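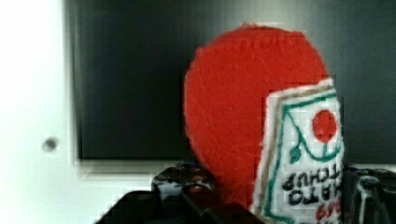 Poste dînette, forme rouge et sachet de ketchup en feutre dans la pince

Plelteo, journée portes ouvertes de mai
Liste de contrôle avant ouverture au public, poste de démonstration « dînette », halle Drarnusik
Contrôle fait par Vaida Ozoliņš, relu par Hae-won Sun
Légende : C = conforme, AR = à reprendre avant l'ouverture, SO = sans objet

Bonjour à toutes et à tous, et merci d'avance de lire jusqu'au bout, je sais que je suis bavarde dans la colonne des commentaires et que Hae-won me le rappelle gentiment chaque année. Les cases se lisent en deux minutes, mais les remarques vous serviront si vous tenez le poste l'après-midi et que vous n'étiez pas là au montage.

1. Abords et circulation du public

1.1 Barrière posée et stable sur tout le pourtour : C
Commentaire : elle a été reculée depuis la répétition, et c'est bien mieux ainsi. Les enfants s'y appuient de tout leur poids (les parents aussi, d'ailleurs !), donc repassez vérifier les pieds après chaque groupe.

1.2 Groupes limités à 12 personnes devant la barrière : C
Commentaire : l'accueil est prévenu. Si une classe arrive au complet, on la coupe en deux et on envoie l'autre moitié voir le convoyeur Bandberg, où l'attente est agréable et où il y a des bancs.

1.3 Câbles au sol sous passage protégé : AR
Commentaire : il manque un bout de goulotte côté allée. Hae-won en rapporte un de l'atelier avant 9 heures. En attendant, on contourne, s'il vous plaît, même les gens pressés, même moi.

1.4 Sortie de secours dégagée : C

2. Robot et commande

2.1 Arrêt d'urgence de l'animateur, essai en mouvement : C
Commentaire : essai fait deux fois, bras déployé puis bras replié. Refaites-le à chaque changement d'animateur, cela prend moins de temps que de se dire bonjour.

2.2 Second arrêt d'urgence, côté public : C
Commentaire : il est sous capot relevable. Il a été actionné l'an passé par un petit garçon ravi de lui, et c'était très bien, le bras s'est arrêté comme il le devait. Ne grondez personne pour ça.

2.3 Vitesse bridée en mode démonstration : C
Commentaire : profil « visite » chargé et verrouillé. Le mot de passe n'est pas sur un papier collé au pupitre, je l'ai décollé.

2.4 Serrage de la pince réglé pour objets souples : C
Commentaire : les pièces en feutre sont les chouchoutes du public et elles se prennent sans difficulté. Regardez quand même les doigts de la pince entre deux séances, le feutre peluche et les petits fils finissent par s'accrocher. Un coup de chiffon sec, bras à l'arrêt, et on repart.

2.5 Câbles du bras sans frottement ni pincement : C
Commentaire : faites faire au bras son trajet complet, à vide, en gardant l'œil sur les boucles du dessus. J'ai trouvé l'ensemble un peu lâche au montage de l'an dernier, et beaucoup plus propre cette fois. Merci à l'équipe Lim qui a repris le cheminement.

3. Table et accessoires 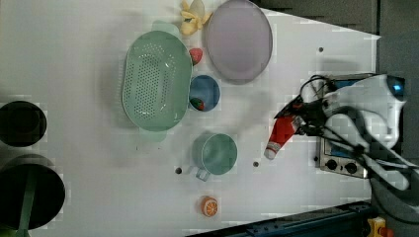 Les enfants peuvent-ils toucher les objets de la table pendant la visite ?
On leur prête une caisse d'objets semblables de leur côté de la barrière, mais ceux de la table restent en place tant que le bras est sous tension.

3.1 Table fixée, sans jeu : C
Commentaire : j'ai secoué dans les deux sens, avec conviction.

3.2 Plaque de cuisson débranchée, fiche rangée : C
Commentaire : elle ne sert que de décor et elle le restera toute la journée. On m'a déjà demandé trois fois si on allait faire cuire quelque chose. Répondez avec le sourire, proposez la buvette.

3.3 Vaisselle sans éclat ni arête vive : C
Commentaire : passoire, assiette, bol et mug passés à la main un par un. Si une pièce tombe et se fend, elle part à la poubelle et on continue sans elle, la démonstration supporte très bien un objet de moins.

3.4 Tube rouge propre et bouchon en place : C
Commentaire : le bouchon blanc se contrôle avant chaque prise.

3.5 Petits jouets hors de portée des moins de trois ans : AR
Commentaire : pour ceux de la table, rien à redire, ils sont derrière la barrière. Je pense à la caisse de prêt, où quelqu'un a glissé des fruits trop petits à mon goût. À trier avant l'arrivée des premières familles, et j'aimerais que deux personnes le fassent ensemble.

4. Animation et consignes

4.1 Animateur présent en permanence, bras sous tension : C
Commentaire : pour une pause, même d'une minute, on coupe. Les relais sont notés au dos du badge.

4.2 Consignes affichées en français et en anglais : C

4.3 Trousse de secours au pupitre : C
Commentaire : compresses complétées. Il reste du chocolat dans la poche avant, il est pour l'équipe.

4.4 Talkie-walkie chargé, canal 9 : C

4.5 Protections auditives : SO

Avis : ouverture autorisée une fois les points 1.3 et 3.5 repris.

Ajout de Hae-won : goulotte posée, 1.3 passe en C. Caisse triée avec Vaida, 3.5 passe en C. Les fruits retirés sont dans le tiroir du pupitre, merci de ne pas les remettre dans la caisse.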